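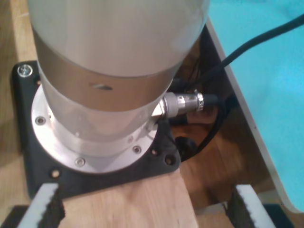
The board, the black plate and the corner bolt.

Home Diary Workshop Garden Older entries

October, evening

Up before seven and went straight to the bench with coffee. I wanted the morning for fastenings and for clearing up, and I mostly got it.

The first job was the bolts. I've been putting them off because the box they came in was mixed, and sorting hex heads from socket heads is the kind of thing I will do anything to avoid. I tipped the lot onto a tray and went through it. The washers went in a jam jar, the countersunk screws in the flat tin, and the hex bolts back in their own box with a label on it this time. I found 2 that were the wrong thread and put them in the scrap bucket. The whole box cost me 900 back in spring and I still think I paid too much, but Kang was the only shop that had the length.

I like a hex bolt with a washer under it on a plate. It spreads the load and you can get a wrench on it without kneeling. Countersunk screws look better around a rim, but the heads chew up if the driver is even a little worn, and mine is. I wrote "new driver bits" on the list.

Then the wood. I went over all the pale boards on the rack with a straightedge. Two have cupped and will have to be used for something short. The rest are fine. I sanded one end by hand, 5 minutes with the block, and stopped when the grain came up clean. I thought about oiling it and decided against it. The Ovside oil goes yellow, and I prefer the boards light. Shuzhen Xia uses wax on hers and they stay pale for years, so I may ask her for the name of it.

Lunch was soup and the end of the bread.

Afterward Shuzhen came over with her tape measure and we talked about the shelf for the back wall. She wants it 1,000 long. I had it shorter in my drawing, on account of the door, but we held the tape up and she was right — it clears. We left a pencil mark on the wall at either end. She also thinks the brackets should come from Skevetti. I don't mind where they come from as long as the holes line up, which they didn't on the last set. I spent a whole afternoon with a round file on those and my thumb was sore for days.

We had tea. She told me about Pristska, the little hardware place near her sister, where they still sell washers by weight. I'd like to go before winter if the car gets through its inspection.

After she left I swept under the bench and wiped down the edges with a damp rag. I did not get to the cables in the drawer. Black ones all look alike once they are coiled, and I have no idea which of them is the long one I need for the lamp. I'll put tape on the ends when I go through them.

Sharpened the small chisel. Broke a pencil. Found the other glove behind the vise, where I'm sure I looked last week.

Rain started just before dark and I brought the sawhorses in. My back is stiff from bending over the tray. List for tomorrow — driver bits, tape for the cables, shelf timber, call about the car.

Print this entry | E-mail this entry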